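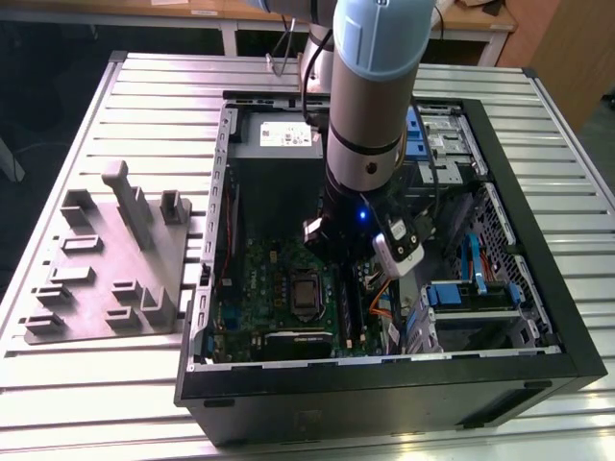
Inside a Dell tower, laid on its side with the cover off.

Home Search this site Go
Home | How-tos | Garage notes | Contact

How to clean the dust out of an old desktop

My computer had been humming like a fridge for months, so last weekend I finally gave it a good clean. It's an easy job and you don't need much - a screwdriver, a can of compressed air, a soft paintbrush and some cotton swabs.

Shut the computer down, unplug everything and hold the power button in for nine seconds or so. Then carry it out to the garage or the porch (trust me on this, I did my first one on the living room rug!).

Lay the tower flat and take off the side panel. Touch bare metal on the case before you reach in.

Start with the fans. Hold the blades still with a finger while you spray, and keep the can upright or it'll spit cold liquid. Short bursts are plenty. Then do the heat sink fins, the vents at the back and the power supply grille from the outside only - never open that part up.

Loosen anything stubborn with the brush. My friend Ximena uses an old makeup brush and swears by it.

Before you close up, push gently on each cable to check it's still seated. Put the panel back, plug in and listen. Mine still rattled, and it was a loose screw in the front fan. I do this every January now, and again in summer if the dog has been shedding.

Questions? Write to Sang Kim through the contact page | Back to top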